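Kusex hand-held gripper pair, unit 026
Inspection checklist, on-site
Inspected by: Valter Coelho
Reviewed by: Teresa Breathnach
Date: Sep 21, 2025

1. Labels and indicator
Unit label and QR code present, red indicator lit. Pass.
Comment: label reads 026右. Check it against the kit sheet before logging.
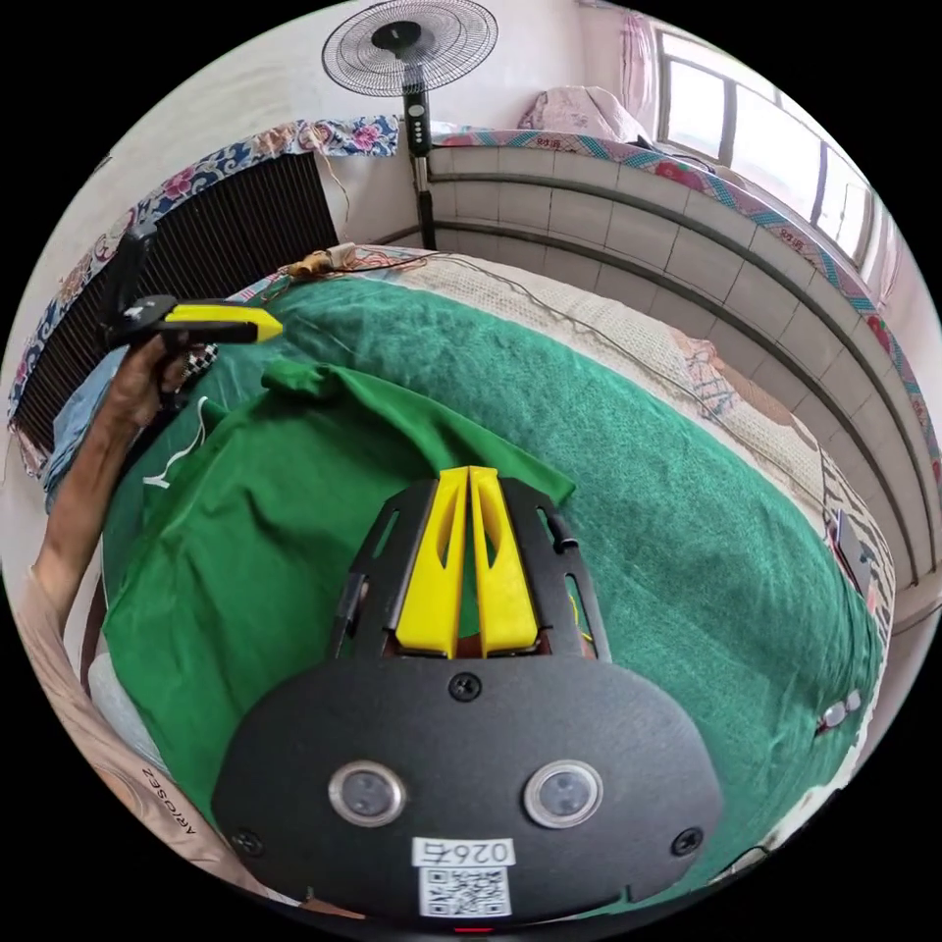 2. Housing screws
Three on the face: one top center, two at the lower corners. None missing. Pass.
Comment: torque not checked on site. Last done in July.

3. Lenses
Both bezels seated. Wipe with a dry cloth only. Pass.

4. Fingers and mounts
Yellow fingers upright in the slotted mounts, wide gap when open. Pass.
Comment: label on this one reads 026左. Green polo shirt laid out on the towel for the grip check.
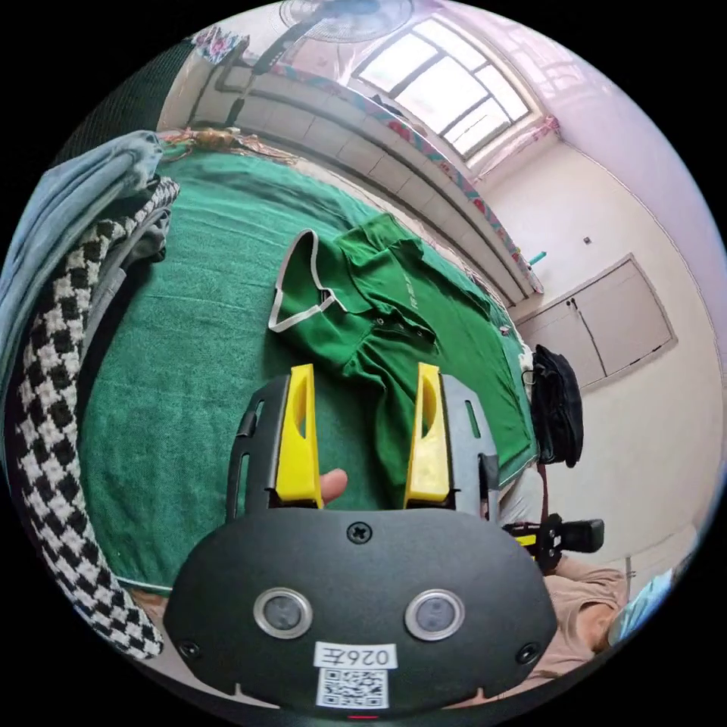 5. Cycle counter
Reading 2,261. Finger pads are due at the next service. Order from Ruvberg, allow 7 days.

6. Cable on finger frame
Thin black cable runs down the right edge of the frame. Confirm it stays clear of the fingers through full travel. Pass.
Comment (T.B.): repeat with dark fabric, as in the black cloth pickup over the bed. Hold for about 30 seconds. 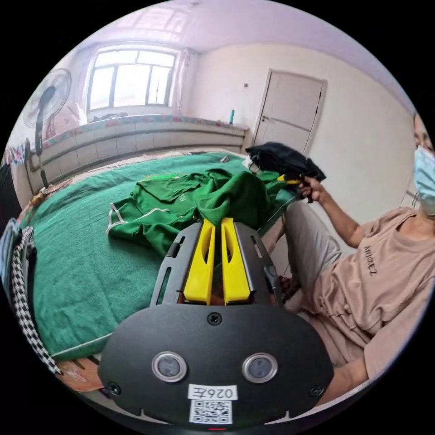
7. Storage
Fingers closed, lens caps on, both units in the Ojeda case. Open.
Comment: one cap short. Next inspection after 24 sessions.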